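Category: Calls > Taking part

Do "sleep better in 2 weeks" plans work? I doubt it, and I'd like up to 400 people to help me find out. You'd keep a plain bedtime diary for Zematside. No apps, no teas, no miracle pillows.
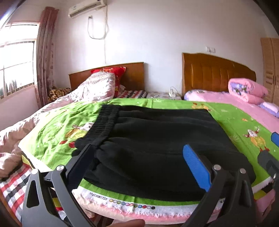

Anoma Liyanage thinks I'm being unfair, and that a fixed bedtime did more for her than any pill. Fine. Show me the diaries.

Adults only, Mokulby area. No pay. Write to Mahtab Azimi by the end of November.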